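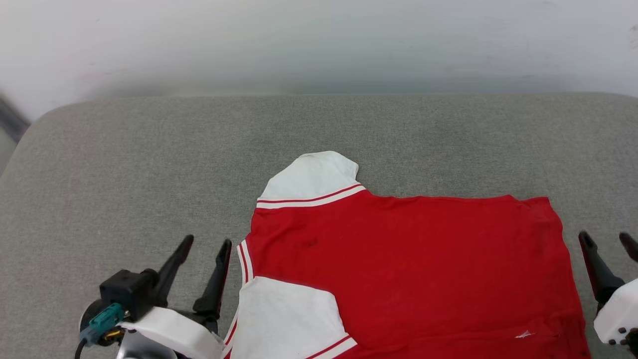
Red top with white sleeves and striped trim, laid flat on a grey upholstered surface.

# Jersey Care and Folding: Frequently Asked Questions

These answers cover the polyester and cotton-blend tops handled by the Hovcombe kit store. Questions on sizing and orders go to Ataahua Rutherford at the Lowther office.

Last revised 02/11/2022.

## Washing

### What temperature should I use for a red body with white sleeves?

Cold, 85°F or below. Red dye is the usual source of pink sleeves, and most of the transfer takes place in the first few washes. Wash a new top by itself twice before it goes in with anything else.

### Can I use bleach on the sleeves only?

No. Chlorine bleach travels along the seam and will lift color from the body. It also yellows some polyesters. Oxygen bleach is acceptable on white panels if the care label permits it. Test on an inside seam allowance first.

### There is a small dark mark on the body. Does it need treatment before the wash?

Yes. Heat can set a mark that would otherwise come out.

1. Brush off anything dry.
2. Put a folded white cloth inside the top, behind the mark.
3. Apply a small amount of liquid detergent and press it in with a fingertip. Do not scrub.
4. Leave for 15 minutes, then rinse from the inside with cold water.
5. Repeat if the mark is still visible. Keep the top out of the dryer until it is gone.

Grease needs dish soap in step 3. For ink, return the top to the store untreated.

### How do I tell lint from a snag?

Lift the spot with a piece of tape. Lint comes away. A snag stays put and shows as a raised loop when the fabric is held at an angle to the light. Pull the loop through to the inside with a fine needle; do not cut it.

### Can it be tumble dried?

Low heat only, 20 minutes, then hang. Striped trim is often a different knit from the panel next to it and shrinks at a different rate. A rippled trim line is the result, and pressing removes only part of it.

## Folding

### What surface should I fold on?

Any clean, flat surface larger than the top with its sleeves out. A table is easiest. An upholstered seat will do, but the weave grips polyester, so lift and reposition the fabric instead of sliding it. Check for a rounded edge. A sleeve laid over a curve will shift when you let go.

### What is the store fold?

1. Lay the top face down, both sleeves straight out.
2. Smooth from the center toward the side seams.
3. Fold one side in by a quarter of the body width. Turn the sleeve back on itself so that the cuff points to the hem.
4. Repeat on the other side.
5. Fold the hem up to the middle, then once more to the collar.
6. Turn over.

The finished piece should be no more than 11 inches wide. Wider pieces do not fit the Filtley bins.

### Do the stripes have to line up?

Use them as a guide. If the cuff stripes run parallel to the side seam after step 3, the sleeve is straight. A small error is fine for bin storage. Tops going out to a team are refolded at the counter.

### Can I fold a top that is slightly damp?

No. Red panels pressed against white ones will mark them overnight.

## Storage

### How should white sleeves be kept from picking up color?

Place one sheet of unprinted tissue between body and sleeve for anything stored longer than 90 days. Shorter storage needs no tissue if the top is fully dry.

### How many tops go in a bin?

See the card on the bin lid. The store holds about 1,000 tops in total, and bins filled past the line crease the bottom layer badly.

### How are creases removed after storage?

Hang for a day. If creases remain, steam from the inside at a distance of two inches. Do not put an iron directly on printed logos or numbers.

### Who decides whether a marked top is withdrawn?

Fletcher Tawhiri. Attach a Jetum tag to the collar, note the position of the mark and what has been tried, and leave it on the returns rail.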